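**What happens to the things we flush?**

Every home in Stultska is joined to a network of pipes called sewers. Water from sinks, baths and toilets travels through them to the treatment works at Istodness.
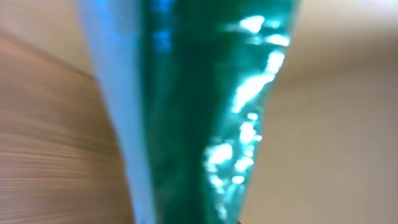
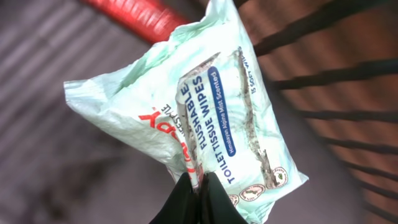 *Second picture: a packet of flushable toilet tissue wipes.*

The journey from the town to the works is 37 kilometres long. On arrival, the water passes through metal screens, which catch large objects. It then rests in one of 41 tanks, where heavy dirt sinks to the bottom. Tiny living things called bacteria clean the water further before it is returned to the river.

Toilet paper falls apart quickly in water. Many wipes are stronger and may stay whole, and they can join with cooking fat to block a pipe. In April, our teams cleared 234 blockages.

Children are asked to put used wipes in the bin.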